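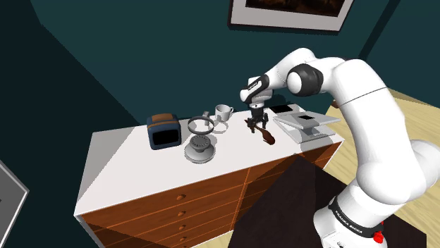 Do people who read the novel first enjoy the film version less?

Readers in our study enjoyed the film about as much as everyone else, although they remembered it differently and had a good deal more to say about what had been left out.

Figure 2. A white robot arm with its gripper closed around a brown wooden utensil, above a white-topped chest of drawers. Computer rendering.

4.2 Readers and non-readers at the Drosircombe screenings

When we began this part of the work we rather expected to find two camps, the faithful readers shaking their heads in one half of the auditorium and the newcomers happily eating their sweets in the other. It is the picture one gets from reviews and from online discussion, where people who love a book are often the first to speak and the last to be talked round. The foyer conversations at Skestgate and Stornness gave us a gentler impression, and we would like to spend a little time on them before turning to the ratings, as the ratings make much better sense once one has heard how people talked.

Questionnaires were handed out after 14 screenings of Drosircombe, shared between the two towns, and 454 came back in a state we could use. We asked each person whether they had read the novel, whether they had read it recently or long ago, and how much they had enjoyed the film on a simple scale. We left half a page blank at the end for anything else they cared to tell us. This proved a generous half page. Several people carried on up the margins, and one drew us a plan of the house as they had always imagined it, with the staircase on the proper side.

Ratings from readers and non-readers lay so close together that we would not care to build anything on the gap between them. What did differ was the sort of thing people chose to write about. Non-readers wrote mostly about the acting, the music and the ending, which a fair number found too sudden. Readers wrote about the ending as well, but they tended to come at it by way of the book, explaining what the last chapter does and why the film could, or could not, have managed the same. More than 70 per cent of the readers who filled in the blank half page mentioned at least one missing scene. The ferry crossing was the favourite by some distance, and it was missed even by people who went on to say that the film was quite long enough already.

We had supposed, when drafting the coding sheet, that naming a missing scene would count as a complaint. After reading the first batch of answers we changed our minds and went back to the beginning. A great many of these remarks were affectionate. People seemed to enjoy telling us about the ferry crossing, in much the way that one enjoys telling a friend about the part of a holiday they weren't there for, and quite a few finished by urging us to read the book if we hadn't. In the final coding we therefore kept "omission noticed" apart from "omission regretted", and it is only the second of these that shows any link with a lower rating, and a modest one at that.

How long ago a person had read the novel mattered more than we had foreseen. Those who had finished it within the past few months were the most exact about changes to the plot, and also the quickest to forgive them. Those who had read it many years before were hazier on detail but firmer in their feelings, particularly over the casting of the aunt. Some of them were sure that the film had altered things which are in fact just the same in the book. We mention this with sympathy, having made one such mistake ourselves in an early draft of this paper.

A word should be said about who was missing. Both cinemas draw a loyal matinee audience, and people who disliked the idea of an adaptation altogether had presumably stayed at home. The Lachance scale, which we used for the enjoyment ratings, is also rather forgiving at its upper end, and a sterner measure might have pulled the groups further apart. We would be glad to see the exercise repeated with a less well-loved novel, and with viewers who came to the film at home, where it is so much easier to give up halfway and put the kettle on.

The next section takes up the smaller group who read the novel after seeing the film, and whose answers reached us by post in June.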